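Drokia-Stapelszenen: Datensatzkarte und Hinweise zur Nutzung 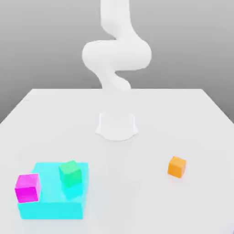 Chambi, 25. Februar

Drokia-Stapelszenen ist ein simulierter Datensatz für Wahrnehmung und Greifplanung auf Tischebene. Jede Szene besteht aus einem weißen Roboterarm, einer hellen Tischplatte und wenigen farbigen Körpern. Im Startbild oben liegen ein magentafarbener und ein grüner Würfel auf der cyanfarbenen Plattform, der orange Würfel steht rechts für sich auf dem Tisch. Der Arm ist angehoben und weit von allen Würfeln entfernt.

Die Karte beschreibt Version 2 des Datensatzes. Wer noch mit Version 1 arbeitet, sollte vor dem Umstieg den Abschnitt "Änderungen" lesen, die Szenenkennungen sind nicht kompatibel.

Umfang

Szenen gesamt: 2000
Davon Validierung: 208
Davon Test: 312
Objektklassen: Würfel, Plattform, Arm, Tisch
Annotationen: 6D-Pose, Instanzmaske, Tiefenkarte, Auflagerelation

Alle übrigen Szenen gehören zum Trainingsteil. Die Aufteilung erfolgt nach Seed der Szenengenerierung. Zwei Bilder mit demselben Seed liegen immer im selben Teil, auch wenn sich Blickwinkel oder Beleuchtung unterscheiden.

Verzeichnisstruktur

drokia/
 szenen/ eine JSON-Datei je Szene
 bilder/ RGB, PNG, 8 Bit
 tiefe/ PNG, 16 Bit, Millimeter
 masken/ PNG, Index je Instanz
 splits/ train.txt, val.txt, test.txt
 werkzeuge/ Lader, Prüfskripte, Visualisierung

Installation

Vorausgesetzt werden Python 3.10 oder neuer und NumPy. Für die Visualisierung wird zusätzlich Matplotlib benötigt, für die Planungsbeispiele das Paket jorkunard.

pip install -r requirements.txt
python werkzeuge/pruefen.py --split val

Das Prüfskript vergleicht die Prüfsummen und meldet fehlende Masken. Ein Lauf ohne Ausgabe ist ein fehlerfreier Lauf. Mit --ausfuehrlich wird jede Szene einzeln protokolliert.

Koordinatensysteme

Der Ursprung des Weltsystems liegt in der Mitte der Roboterbasis auf Höhe der Tischoberfläche. x zeigt von der Basis zur Kamera, z nach oben, y ergänzt zum Rechtssystem. Posen sind als Translation in Metern und Quaternion in der Reihenfolge w, x, y, z abgelegt. Die Reihenfolge war in Version 1 anders. Wer eigene Lader mitbringt, muss das anpassen - der Fehler fällt bei kaum gedrehten Würfeln zunächst nicht auf.

Die Symmetrie der Würfel ist in den Posen nicht aufgelöst. Für die Auswertung ist die Funktion pose_fehler_sym() zu verwenden, die über alle äquivalenten Drehungen minimiert.

Auflagerelationen

Zu jedem Würfel ist gespeichert, worauf er ruht. Zulässige Werte sind "tisch", "plattform" und die Kennung eines anderen Körpers. Die Relation stammt aus den Kontaktpunkten der Physiksimulation nach der Einschwingphase. Aus der Bildgeometrie wird nichts abgeleitet.

Schwierig für viele Detektoren ist der Fall gleicher Farbe bei Plattform und tragendem Körper. Unter dem grünen Würfel hebt sich im Startbild ein cyanfarbener Abschnitt von der Plattform ab, dessen Seitenflächen erkennbar sind, der farblich aber mit ihr verschmilzt. Eine reine Farbsegmentierung liefert hier eine einzige Region. Für die Trennung sollte der Tiefenkanal herangezogen werden.

Ebenso kritisch ist die Segmentierung des Arms. Seine unteren Teile gehen im Bild weich in die helle Umgebung über. Schwellwertverfahren auf dem RGB-Bild reichen nicht aus, die mitgelieferten Masken kommen direkt aus dem Renderer.

Planung mit Jorkunard

Der Planer liest die Szenendatei und erzeugt eine Folge von Greif- und Ablageposen:

python -m jorkunard.plan --szene szenen/0164.json --ziel stapel

Die Kollisionsgeometrie der Plattform wird als Vereinigung von Quadern übergeben. Eine konvexe Hülle ist ungeeignet, sie füllt die Aussparungen im Umriss und verwirft gültige Anfahrten. Der Sicherheitsabstand steht in planung.yaml unter abstand_min. Nach einer Änderung dieses Werts muss der Cache mit --cache-leeren gelöscht werden.

Bei 164 Szenen findet der Planer in der Voreinstellung keine Lösung. Die Liste liegt unter splits/unloesbar_standard.txt. Ein Teil davon ist mit größerem Zeitbudget lösbar, vollständig untersucht ist das nicht.

Bekannte Einschränkungen

- Die Beleuchtung ist gleichmäßig und diffus, die Schatten sind schwach. Modelle, die nur auf diesen Daten trainiert wurden, übertragen schlecht auf reale Aufnahmen mit gerichtetem Licht.
- Der Hintergrund ist eine graue Wand ohne Merkmale. Für Domänenrandomisierung kann er über die Masken ersetzt werden.
- Halbtransparent wirkende Oberflächen werden im Tiefenkanal als undurchsichtig behandelt.
- Sensorrauschen ist nicht modelliert. Das Skript rauschen.py ergänzt ein einfaches Modell für Tiefe, ohne Anspruch auf Übereinstimmung mit einem bestimmten Sensor.

Änderungen gegenüber Version 1

- Quaternionen jetzt in der Reihenfolge w, x, y, z
- Szenenkennungen vierstellig und neu vergeben
- Auflagerelation als eigenes Feld
- Fehlerhafte Tiefenwerte am hinteren Tischrand korrigiert
- Lader für Cemow entfernt, Ersatz ist für Juli vorgesehen

Lizenz und Rückmeldungen

Daten unter CC BY 4.0, Werkzeuge unter MIT-Lizenz. Fehlerberichte bitte mit Szenenkennung, Version und vollständiger Ausgabe von pruefen.py --ausfuehrlich einreichen. Korrekturen an Annotationen werden gesammelt und mit der nächsten Unterversion ausgeliefert.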